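Sorting the catch-all bin

Every house ends up with one bin that takes whatever was on the floor when company was due. Ours is a gray tote with a divider, and it used to go months without being looked at. Now I do it on the first evening of the month, after supper, and it takes 11 minutes if the phone stays in the other room.

Put the bin on a table. Working on the floor is hard on the knees and you end up making new piles around yourself. Keep one side of the divider clear before you start, and use it for things that are staying in that room.
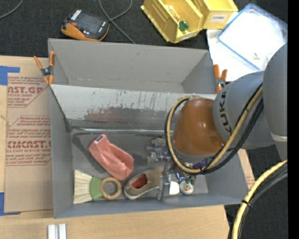

Take shoes out first. They carry grit, and the grit gets into soft toys and brush bristles. Knock the soles together outside and go looking for the other one of the pair before you do anything else. A single shoe left "for now" will still be there in June.

Stuffed toys go straight to the laundry pile. Check the tag; most of ours do fine in a pillowcase on cold. Small holiday figures, snowmen and the like, belong with the decorations - walk them there the same night.

Hand brushes should be tapped clean, combed through with an old fork and hung up by the handle. Lying on their side under other things, the bristles take a bend that is hard to get out.

Scuffs on the bin itself: baking soda on a damp cloth, small circles, rinse. Dark streaks on the bottom may need a second go. Deep scratches stay. Tracey Pilkington uses a melamine sponge on hers, but it left dull spots on mine.

Dry the bin fully before anything goes back in.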